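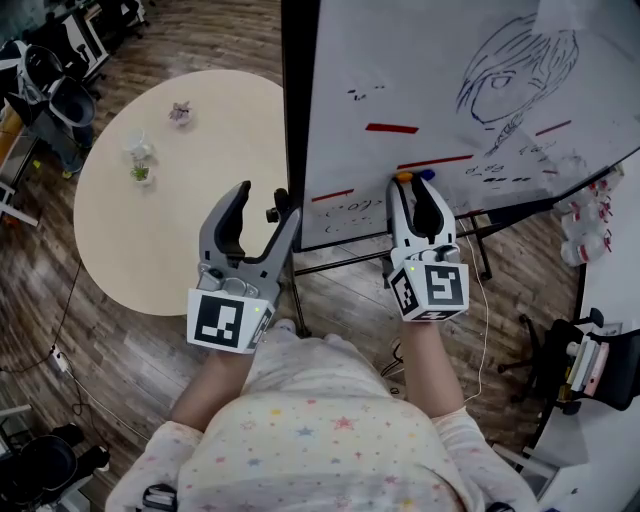
May, notebook 2, mixing the Plunedlow record

Started at 8 in the morning with coffee and the rough mix of "Momari", the slow one with the organ intro. Fresh ears say the bass is too loud and the horns are too polite. I'd been so pleased with that bass last night! Pulled it down a touch, then cut some of the mud out of the low end of the organ so the two of them stop fighting over the same spot, and suddenly I could hear Gerrit's left foot on the kick pedal again. He plays it so lightly that the mic picks up the squeak of the spring nearly as well as the drum. I'm keeping the squeak for now. If it bugs anybody by the time we get to the final mix, I can filter it.

Tempo notes, so I stop asking: "Momari" sits at 121 in the chorus and drags a hair in the verses. Gerrit Mertens refuses the click on this one and I think he's right, the drag is the whole charm of it. It does mean the tambourine has to go down live over the drums, no looping. Tried a loop anyway (I know, I know) and it fell apart by the second verse.

Horns: we have 2 takes worth using. Take one has the better trumpet, take two has the better sax, and of course they were both playing in the same room, so there's trumpet all over the sax mic and the other way around. I tried cutting between them phrase by phrase and you can hear the room jump every time. Went back to take two all the way through and rode the trumpet fader up by hand in the answers. Sounds like a band now. There's a cracked note going into the last chorus that I would fight somebody to keep.

Gisela came by with the vocal arrangement for "Urnidik" and we sat at the piano with it for a good while. Her idea is to have the three backing parts start in unison and only split on the title, and it's gorgeous, it has that old girl-group thing where the floor opens up under you. My only worry is the top part, which hangs on a high note right where everybody will be out of breath. She's going to try it a step lower. Note to whoever does the charts: the bridge is in the new key already, don't transpose it twice like I did.

Sleeve talk after lunch. Gisela Heitmann wants a plain type cover in the style of the old dance singles, two colors and a big title, and I keep drifting toward a drawing.

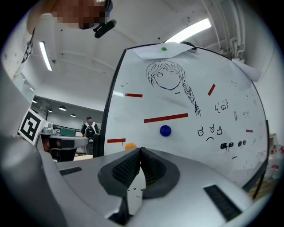
The label wants a cover idea from us before the lacquers get cut, so we can't keep going around in circles on this. I'd like something in plain black line, close to the girl on the whiteboard with the one big round eye and the long braid coming undone at the end, hair falling all around her face. Put that on a flat mustard background with the band name small in the corner and I'd pick it out of a rack from across the store. Gisela says it looks like a folk record. Gerrit says he doesn't care so long as his name is spelled right.

Spring reverb: the Verstraete unit is humming again. It goes away when I lift the right-hand cable and comes back when I let go, so it's the jack. Needs resoldering before we do vocals. Please don't tape it, I've already peeled off one lot of tape and it left glue everywhere. I used the plate on the snare in the meantime and kept it short, and it's nice enough that I may leave it.

Bounced everything at the end of the day and listened in the car. Organ intro is 30 seconds and feels like a minute. Try starting on the second phrase and bring the drums in a bar early. The horns hold up fine on bad speakers, the tambourine is way too bright, and the backing vocals on the fade need to come up.

Tomorrow: jack on the reverb, tambourine again with the duller one from the cupboard, Gisela's lower version of "Urnidik" if she has it, and call about the test pressings.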